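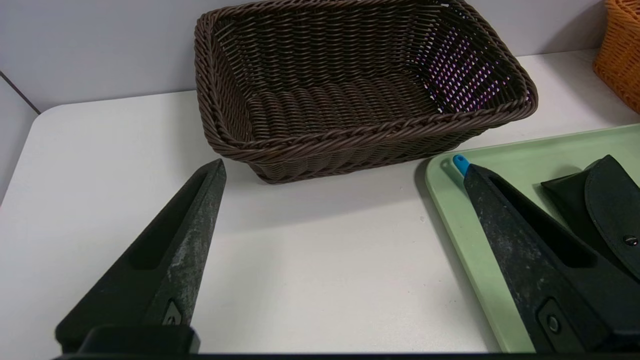

Dark brown basket on the white table, empty.

Ticket 219 - Kamen storage room, basket too wide for shelf
Opened by: Oliwia Sobczak
Status: waiting for reply

The brown wicker basket does not go into the shelf space. The braided rim touches on both sides, I miss 14 mm. The orange one goes in without problem.

Reply, Zdzisław Zawadzka: Please do not push it, the rim can break. Try the lower shelf - it is 25 mm wider.

Oliwia Sobczak: Lower shelf is good for width. Can I move the boxes from there?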